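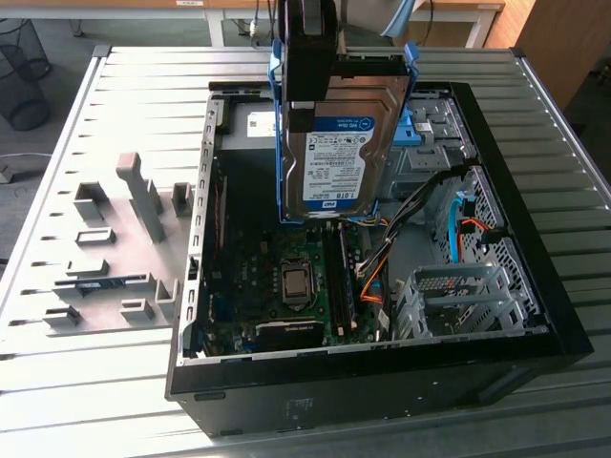 I've moved my breakfast shift to the Fustcombe dining room for the winter, and I have to tell you about the porridge. We used to make it on the stove at six and by eight you could have tiled a roof with it! Since January we've been soaking the oats overnight in half milk, half water, with a pinch of salt, and it comes out so much softer that the residents on modified diets can have nearly the same bowl as everyone else. We served 903 bowls last month (I keep a tally on the fridge, don't judge me).

A few of you asked for the quantities at home. For two people it's 300 ml of milk, the same of water and a good cup of rolled oats. Stewed rhubarb on top is my favourite, though the Kozan wing will tell you it's golden syrup or nothing.

Soup is changing too. Pea and ham stays, the pumpkin gets a bit more ginger, and we're trialling a barley one at Arkum House before it goes on everybody's menu. If you have a family recipe you'd like us to try, pop it in the box by the servery. Handwriting is fine, stains are better.

Filed under: Food & Dining > From the Kitchen

Comments

rhubarbfan: Mum says the porridge is the best she's had in years. Can you do it with soy milk?

Des_in_14: Golden syrup. End of discussion.

Kitchen: Soy works well, just ask at the servery the night before.

© Clotberg Aged Living | Contact us | Back to top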